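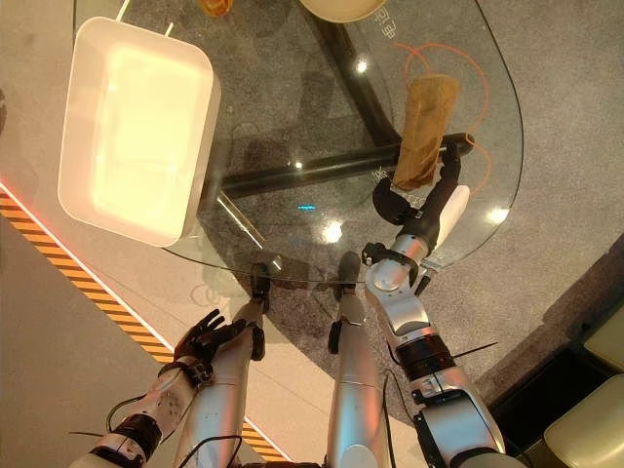
Who wipes the table when the robot is finished?

The brochure for the Brillix home and office service promises "a second pair of hands". The woman who runs customer trials for the Canadian distributor, Stillel, would like people to stop quoting it.

"I didn't write that," she says, before I've got my coat off. "Marketing wrote that. I'd have said a slow pair of hands."

She agreed to talk on the condition that I leave her name out, and that I not ask about the parent company's plans for next year. I'd come to Plostcombe, the firm's demonstration space, to ask a narrower question. Brillix is a humanoid that Stillel rents by the month, with a package of tidying and table-clearing tasks already loaded. The company calls it a finished service. I wanted to know what, for the money, is finished.

She starts with the cloth. A folded brown towel and a glass table are part of the standard demonstration, and I ask whether glass isn't a peculiar choice. Reflections are supposed to be murder on cameras.

"They are. That's why we use it," she says. "If I showed you a matte white desk you'd go home and write that we'd picked an easy one."

Fair enough, although a customer with a houseful of matte white desks might prefer to know how it does on those. She says the results are better and that she'll send me a sheet. The sheet, when it comes, covers 357 trials of picking up a cloth, with a success rate of 84 per cent. It doesn't say what kind of table was used, or how many of the failures ended with the cloth on the floor. I wrote back to ask and was told the figures were "being broken out".

What does 84 per cent mean to a person paying for it? She thinks about this longer than I expected.

"It means you'd better be in the building," she says. "I tell people that on the phone. Some of them hang up."

Picking up a cloth is also a good way short of cleaning a table. The basic package covers fetching the cloth, a wipe across a clear surface, and putting light things into a tray. Spraying cleaner is left out. So is anything hot, and so are glasses with stems. Wringing out a wet cloth was on the list in the spring and has since come off it.

"The hands can close on it all right. It's the twisting," she says. "And then you've got water going places I don't want water going."

The hands are the part she is proudest of, and I'll admit they're more persuasive than the two-pronged pincers I'd been shown elsewhere. Five dark fingers look as though they ought to manage anything a person's can. I put it to her that this is a bit of a problem, that people see fingers and assume the rest.

"Every single time," she says. "They want it to do up a zipper. I've had a man ask if it could peel an orange. If we'd put a hook on the end, I'd have happier customers."

She doesn't think much of the competition either, but she is polite about Dumitrescu, whose wheeled machine does a similar job for less. It can't manage stairs. Then again, the Brillix rental agreement doesn't permit stairs without a Stillel technician present, so I'm not sure the legs are buying the customer a great deal. Her answer is that legs let it stand in close, with its feet in under the edge of a table, where a wheeled base would have to park farther back and lean. I'd call that a real advantage. I'd also want to know what it adds to the monthly bill, and the price list doesn't separate it.

Then there's the floor. The set-up guide asks for 50 centimetres of clearance on either side and no loose rugs. I mention that most of the living rooms I know would fail on the rugs alone.

"Mine would," she says. "I've got a dog, too. Don't ask me about the dog."

I ask about the dog. Pets have to be shut out of the room while the arms are moving, it's on page 2, and she reckons almost no one reads it until the technician turns up.

Stillel is pitching mostly to offices for now, where meeting rooms empty out at six and someone has to collect the cups. The sums are a little kinder there, provided you already have a person on site in the evening. But that person could clear the cups. I say so.

"Sure," she says. "And they'd be quicker. If you want your table wiped tonight, wipe it. We're renting to people who want to see where this is going and don't mind paying to watch."

I ask if that line could go in the brochure, in place of the second pair of hands. She says she'll raise it, in a tone that suggests she won't.

The minimum term is still six months. She wouldn't say how many customers have renewed.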